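About Us

Reading time: 4 min

Print this page | E-mail this page

Hello, and thank you for wandering over to this part of the site. Most people come to us for a throw or a cushion and leave again, and that's quite all right, but every now and then somebody wants to know who is on the other end of the parcel, so we've written it down as best we can. Put your feet up. We do go on a bit.

Tradum is a small home goods company that sells the soft things you put on a sofa and the plain things you put them away in afterward. Throws, cushions, blankets, see-through bins, a few baskets when we can get good ones. We don't sell sofas. People ask, and we send them down the street to the furniture place in Sakside, where they know far more than we do about springs and frames and how to get a three-seater around a bend in the stairs.

The company was started by Hildegard Fröhlich, who had spent a good part of her life re-covering chairs for other people and had strong feelings about what happens to a sofa once a family gets hold of it. Her first customers were mostly neighbors with an old couch they were fond of and no money for a new one. She would come by, look at the arms (she always looks at the arms first, they tell you what color you're stuck with), and then lay one throw after another across the seat until somebody in the room said "oh!" That is still more or less how we help people choose, except that these days we sometimes have to do it over the phone.

Gunther Böttcher joined a little later, when the boxes in Hildegard's hallway had reached the point where the mail carrier couldn't get to the door. Gunther looks after the stock and the packing, and he was the one who talked her into storage. She had thought of bins as ugly things that belong in a garage. He brought in a clear one with a lid, put a winter blanket in it, set it down in front of her and went off to make coffee, and by the time he came back she had filled two more. Our Hullia range of clear bins grew out of that afternoon, and it now outsells the cushions most months, which Hildegard takes in fairly good spirits.

From the hallway we moved to our present rooms, 1583 square feet with concrete floors and very decent daylight. Last year we sent out 3000 parcels from here, every one of them packed by hand at the long table, and if you have ever opened one and found the throw folded in thirds with the fringe tucked inside, that is Gunther's fold, and he'll happily teach it to anyone who stands still long enough. We keep 1268 different items on the books, counting every color and size separately. Hildegard says it's too many, and then she comes back from a trade fair in August with more samples in her bag.

A word about how we pick things, as we get letters about it. We like a throw with some pattern to it. Plain ones are lovely in a catalog and then the first crumb lands and there you are. A dark ground with a light stripe or a dash forgives a great deal, and it sits well over a bright sofa as long as you let a bit of the original color show at the ends. We don't think you should hide your sofa completely. If you once loved it enough to buy it in red or green or orange, let the arms have their say.

Cushions are where we allow ourselves to be silly. A sofa with a serious throw can carry a funny cushion very well, maybe two, and children will always go for the shaped ones (so will a surprising number of grown men, going by our order book). The Cheon cushions were our first shaped line, and we nearly didn't take them because Gunther couldn't work out how to stack them. He still can't. They live in a heap and everyone is happy.

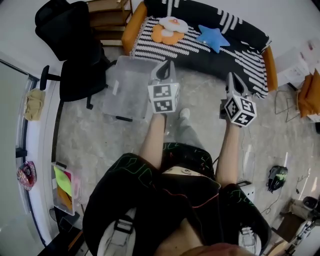 And since we're on the subject of sofas, our own sitting corner is where most decisions get made. Two cushions on the seat, one a fried egg and the other a light blue star, with the black and white throw underneath them and orange arms on either side, and a clear bin on the floor in front. We try out whatever is new by living with it for a while. A cushion that goes flat doesn't get ordered again, and a throw that slides down every time somebody stands up goes back to the maker with a polite note.

We take the same slow approach to tidying, and we'd encourage you to do likewise. One bin close to the sofa will do more good than six in the attic. Put in whatever collects on the seat by evening, close the lid, and leave the sorting for a day when you feel like it.

If you're nearby, do come in. The door is open from ten in the morning until half past four, and you're welcome to bring a photo of your sofa, or a snip of the fabric, or an armrest cover if it comes off. Bring the children too. If you're far away, write to us, and one of the two of us will write back, usually Hildegard if it's about color and Gunther if it's about whether something will fit under a bed. Orders placed before noon are packed the same afternoon.

Shared 2000 times | 14 comments

Print this page | E-mail this page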